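Home | Products | Newsroom | Contact

Filed under: Company News, Store Displays

Girner Adds Tiered Fruit Stand and Hand Basket to Its Plodo Line

Girner will start shipping two new pieces for small grocers in March: a white tiered stand and a light blue basket with slotted sides and bottom. Peixoto, the chain that tried them first, has ordered 343 stands and 1,011 baskets.
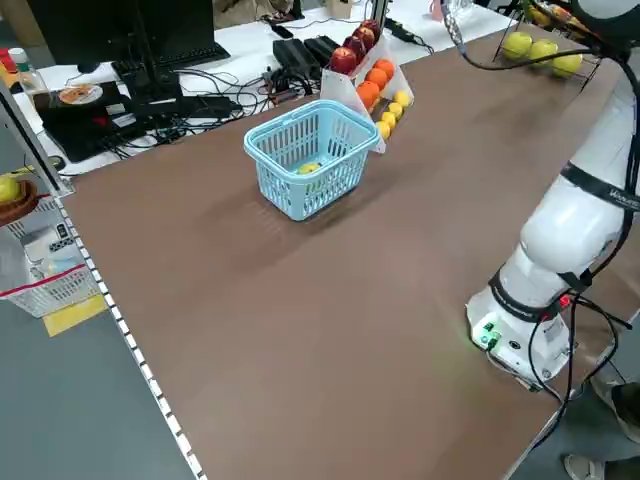

Each tier is meant for one kind of fruit. Shoppers pick what they want and carry it to the register in the basket.

The slots run across the bottom as well as up the walls, which makes rinsing quick.
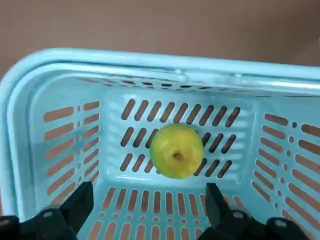 Catarina Caldeira
Product Manager, Girner

Stores asked for a low front row so lemons and other small fruit would be easy to reach. The stand fits on an ordinary table.
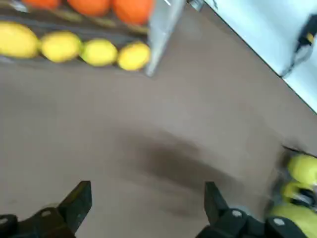

Orders placed before the end of March ship in 2 weeks. Store owners can write to Custódio Torres in the sales office for a price list.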